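# Isetti Table Mat, Brown

The Isetti Table Mat is a protective covering for dining tables, sideboards and serving counters. It is supplied to schools, residential homes and canteens as well as to private households. The mat lies flat without clips or tape and may be rolled for storage between services.

## Sizes and ordering

The mat is sold in two widths, 20 inches and 30 inches. Both widths are 40 inches long. Institutional customers may order in packs of 10. Packs contain a single width and cannot be mixed. Custom lengths are available on written request to the Skillance contract desk, which handles all orders outside the standard range.

The brown color is held in stock throughout the year. The former green has been withdrawn, and remaining pieces may be obtained only through the Abubakari showroom.

## Care

Wipe the mat with a damp cloth and mild soap after each use. Do not machine wash or iron. Bleach and scouring powders will dull the surface and are not covered by the warranty. A mat that has been stored rolled should be laid out overnight, face down, before it is returned to service.

Hot pans must be placed on a trivet. The mat is intended for plates, bowls and serving dishes at normal table temperature.

## Choosing a color 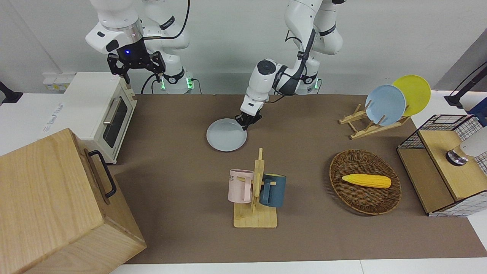
Color should be selected with the tableware in mind. Dark mats conceal light staining between cleanings, while pale mats suit rooms with little daylight. On a white table, a brown mat gives a clear ground for pale dishes, and a light blue-gray plate set near the center stands out well against it. Customers with dark tableware are advised to request samples before placing a pack order.

## Warranty and returns

Unused mats may be returned within 30 days of delivery. Custom lengths are not returnable. Claims for faulty edging should be addressed to Konrad Schnyder, Contract Sales, at the Hirnum office, and must include the order number and the width of the mat.

Page revised 6 February 2019.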